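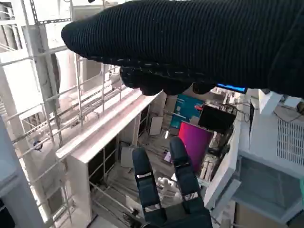
The open two-finger gripper in the test room, with a gloved hand near the white rack.

Kostmont has stopped work with one of its robot arms after the gripper failed to close on command. The fault appeared in October, during a series of 60 handling trials at the company's site in Grerneck. The gripper stayed open in 12 of them, and the control software reported no error.

Nobody was hurt. Niloufar Ghasemi, who leads the tests, said that the missing warning worries her more than the fault itself. “If the arm believes that it holds the part, it will start to move,” she said.

The gripper had made 1,497 cycles before the first failure. Its supplier, Amik, has received the log files and will check the finger drive – a repair date is not given yet. Until then, staff must switch off the arm before they reach into its work area.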